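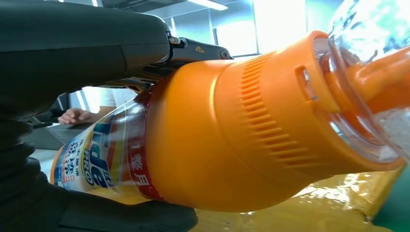
One of the arms at the Clilach site, holding a bottle of Tide PRO.

Home | Local | Business | Jobs | Weather | Contact

Robot arms take over pouring work at Clilach
By Ekaette Bashir
May
Last updated 4:40 p.m.

FLORKCOMBE — Refill work at Clilach is going over to robot arms, and the people who used to do it by hand are being moved to other jobs in the building. No layoffs planned, the company said this afternoon. Hours stay the same through summer.

Clilach decants and repacks household liquids for shops in the Tindance area. Laundry detergent is the bulk of it. Until this spring every bottle was lifted, tipped and poured by a person standing at a bench, 5 people to a shift. Now it's 3. The other two have gone to ordering and returns, same pay grade.

Those still on the line don't pour much. They load bottles, check fill levels, clear up spills and stop the arm when a grip looks wrong. There is a short training course, paid, done on site. Some workers said it was too short and asked for a second day. Managers are "looking at it."

Sore wrists were the main complaint under the old setup, according to a staff survey handed round in March. It drew 197 responses across all Clilach buildings. Boredom is the new one — watching is harder than it sounds, several people told this paper, and the breaks haven't changed to match.

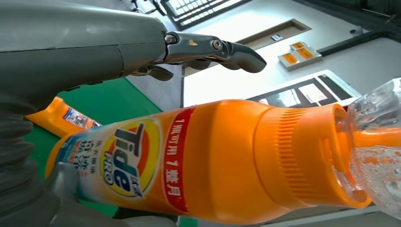
Zdzisław Bielecka said the pouring was never the part he minded. What he misses is the talk across the bench, and he would like the screen work shared out so the same people arent stuck on it all week. He also wants it in writing that anyone moved off the line can come back if the new job doesn't suit them.

Clilach said it would answer the request for written terms by the end of the month. Rotation of the screen work is already being tried on the late shift, with swaps every 2 hours.

Bustamante, the firm that installed the arms, will keep a technician on site untill the course is finished. A second line is under discussion. No date for that yet.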